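## 4. Preparar el banco y revisar las bandejas

Antes de meternos con el montaje propiamente dicho, le pedimos un poco de paciencia. Sabemos que apetece ir directo al capítulo 5 (a todos nos pasa), pero un cuarto de hora dedicado a colocar bien las piezas se agradece durante el resto del día, sobre todo si es la primera vez que trabaja con las bandejas negras de la serie Flirkell.

1. Elija un sitio con suelo firme. La moqueta de pelo corto sirve perfectamente, siempre que la estantería no baile al apoyar la mano en una esquina.
2. Despeje la balda superior y pásele un paño seco. El amarillo es muy sufrido, pero el polvo que queda ahí acaba en el reborde de las bandejas.
3. Coloque las bandejas tumbadas en la balda de arriba, separadas entre sí, y deje libre un hueco para la que vaya a revisar.
4. Reserve la balda de abajo para lo menudo: cajitas, piezas redondas y las pinzas, que conviene dejar siempre en el mismo extremo.
5. Tome la bandeja por los dos extremos y levántela por encima de la balda. Inclínela despacio hasta que la luz resbale por la cara interior; así se ven enseguida las rayas y las rebabas.

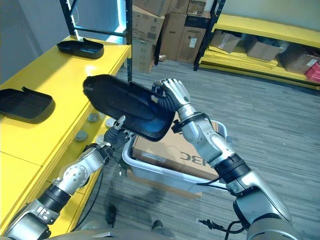
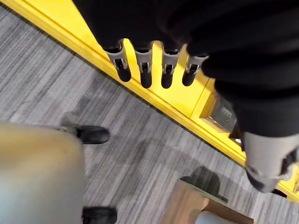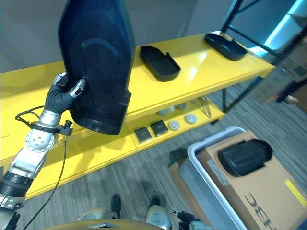
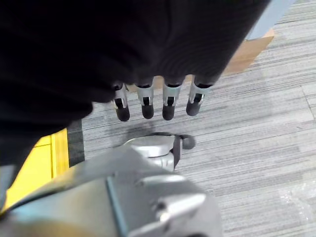 6. Recorra el reborde con la yema del dedo, sin apretar. Si nota un escalón donde no debería haberlo, aparte la pieza y anote su número en la hoja de control.
7. Devuelva la bandeja a su hueco y siga con la siguiente. Nosotros empezamos por la del fondo, aunque cada cual tiene sus manías y las respetamos.

> **Nota.** El lote de septiembre, servido desde el almacén de Barroso, trae las hojas numeradas hasta la 127. Si las suyas llegan sin numerar, siga adelante tranquilamente y escríbanos cuando pueda: le mandaremos otro juego.

> **Precaución.** No apile más de 12 bandejas, ni siquiera para un momentito. El brillo es bonito, pero resbala, y una pila alta se va de lado con una facilidad pasmosa.

### 4.1 Limpieza

Basta con agua tibia, una gota de jabón neutro y un paño de los que no sueltan pelusa. Evite el alcohol y los limpiacristales, que dejan velos blanquecinos muy difíciles de quitar. Seque primero el reborde y después la cara interior.

En el taller de Irthorpe, Alois Aigner lleva limpiadas unas 2,000 bandejas con este método y sigue usando los mismos paños (lavados, por supuesto).

### 4.2 Si falta alguna pieza

Compruebe primero el doble fondo de la caja Brundden, donde a veces se esconde la bolsita pequeña. Si tampoco está ahí, rellene el formulario de la página 2 y guarde el embalaje hasta recibir respuesta.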